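The Year I Tried to Learn to Nap

May 2025

I have reached the age where people ask how I slept and then wait for the answer. For most of the winter the answer was "fine until 3," and I got tired of hearing myself say it. So in January I decided I would become a person who naps.

My first mistake was reading up on it. The reading said to keep it short, keep it dark, and do it at the same time every day. I bought an eye mask from a company called Zasora, which promised total darkness and delivered it, along with a strong smell of new shoe. I lay on the couch with the mask on and thought about shoes for 11 minutes. Then I got up and emptied the dishwasher.

The second mistake was telling people. Everyone has a nap system, and everyone's system is the only one. I was told to drink coffee first. I was told to hold a spoon. I was told to try the couch at an angle, as if it were a boat. 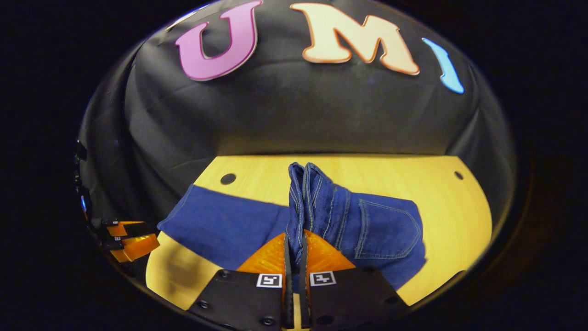
The app phase

By then I had downloaded Drurnon, a sleep app that plays rain at you. There are 68 kinds of rain. I got stuck choosing between rain on a tent and rain on a slightly different tent, and by the time I'd settled it my window had closed. The app sent me a note saying my nap score was 2. It didn't say out of what, and I have my suspicions.

I canceled before the free trial ended, or thought I had. Drurnon and my credit card see this differently.

What sort of worked was giving up the couch. I moved to the old armchair from our Llanos apartment, the ugly one, with a paperback I had no plans to finish. No mask, no tent. I was out by page four and woke up with a neck like a coat hanger, feeling wonderful. 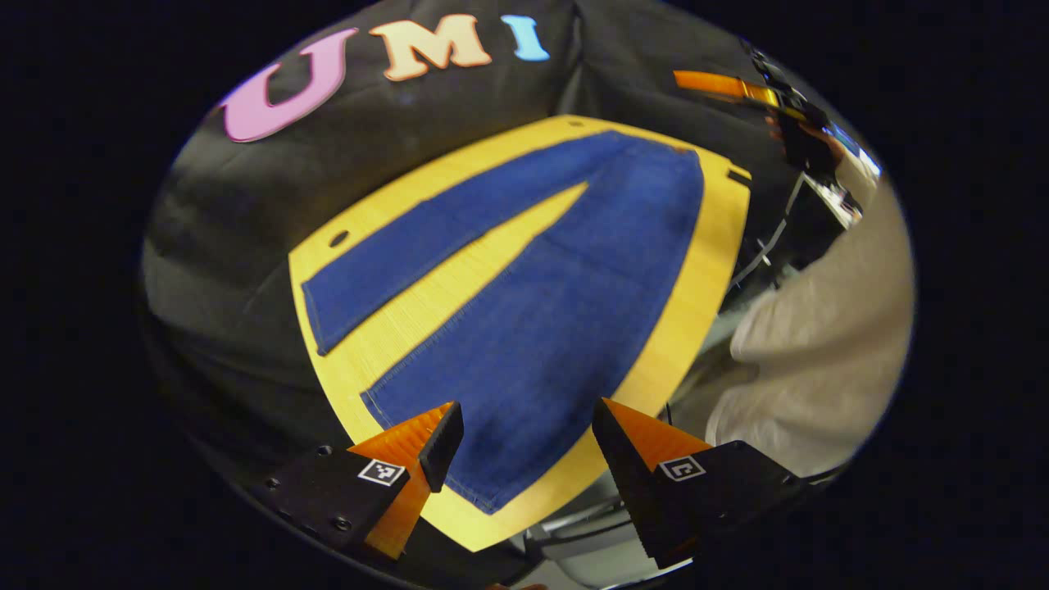
My remaining problem is the light. The armchair sits by the west window and the afternoon sun comes straight across my face, so I went looking for blackout curtains. Polla sells a set for 300 dollars, and for that I could nap in a motel. Plain black cloth looks like the answer to me, the kind that hangs behind those pink, peach and blue letters, wrinkles and all. I don't iron anything else in this house and I'm not going to start with a thing I look at with my eyes shut. I need enough of it to cover the window and puddle on the floor a bit. The fabric store closes at five, right when I tend to wake up, so the curtains may take a while.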